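Chapter 9
Clearing the Work Table

By Rekha Yadav
January 13, 2026

I used to think I was a tidy person. Then I took a job teaching the evening craft course at Wercombe, and the first thing they gave me was a table. One big table, shared by everybody, used for cutting and gluing and sorting and (on a bad night) eating dumplings. By the end of my first month I couldn't have told you what color the top was.

So this chapter is about tables. If you've come straight from Chapter 8, you'll have spent a lot of time on drawers and shelves, and you might feel you've finished with storage. You have, more or less! But a drawer only fills up with the right things if somebody carries them there, and they almost always start out on a table. I think of the table as the place where every decision you've been putting off comes to lie down and wait for you.

The words you'll need

I'm going to use a few terms over and over, so let me get them out of the way. A "resident" is a thing that lives on the table and is allowed to stay there. A lamp can be a resident. A "visitor" is a thing that came out for a job and should go home after it: scissors, tape, a ruler, the good marker. And a "drifter" is a thing that has no home anywhere in the house, so it just moves from one flat surface to the next for years. Plastic bits are the classic drifters. You know the sort, a bright piece of something with a hole in one end, obviously made to hang on or clip to something, and you can't bring yourself to throw it out in case the something shows up.

My old teacher at the Bhatia workshop had a word for the general condition of a table covered in drifters. She called it prastulness, and when I went to write the exercises for this book I gave it a capital letter and made it a score. Prastulness runs from zero (bare top) to 9 (you're working on your lap). You'll be scoring your own table before and after each exercise, and please be strict with yourself. I put mine down as a 4 for most of last May and it was a 7 on any fair reading.

Why one thing at a time

Most people clear a table by sweeping. They get an arm behind the pile, push it all into a box, and put the box under the table. I did this for years and I still do it when guests are at the door. It looks wonderful for an evening. The trouble is that the box is just a smaller table with walls, and everything in it still needs deciding.

What I'd like you to try is slower and a bit dull at first. Pick up one object. Hold it up off the table, clear of its neighbors, and say out loud whether it's a resident, a visitor or a drifter. Then put it where it goes before you touch the next one. Out loud matters more than you'd expect, at least it does for me, and my students at Wercombe got used to a room full of people muttering "visitor" at their staplers.

Start with sharp things. Scissors and blades go home first, closed if they close, and with the handles toward you when you reach for them. After that I go for whatever is tall or wobbly, because tall things get knocked over while you're reaching past them. Flat things come last. Paper gets a chapter to itself (Chapter 11), so for now square it into one stack and leave it alone.

A tray for drifters

You'll need two trays for the exercises. Baking trays are fine, and so are shallow box lids. One is for visitors whose home is in another room, so that you aren't walking to the kitchen for a single spoon. The other is for drifters. Don't solve the drifters as you go! It took me a long time to learn this. I'd find some odd little part, wander off to see what it belonged to, and come back an hour later with three more odd little parts.

When we did the big clear-out at the Tretholm studio, we logged every drifter on the long table before finding it a place, and the list came to 263 items. Over half of them were matched with something by the end of the week. The rest went into one clear bin with a date on the lid, and the rule for the bin is in Exercise 2.

Before you go on, look at your own table and write down your score. Then pick up the first thing.

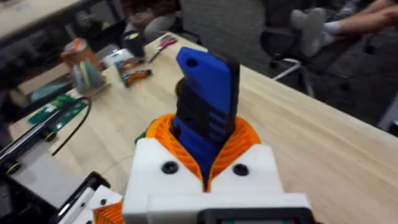

My worry with all this is the bin. I tried the drifter tray for two weeks and the table was lovely, but the bin got full, and then I had a second bin. Does the date on the lid really make people throw things out? Mine just made me feel guilty, and I changed the date.

Back to top
© 2026 Rekha Yadav. Questions about the course book: ask at the Wercombe front desk.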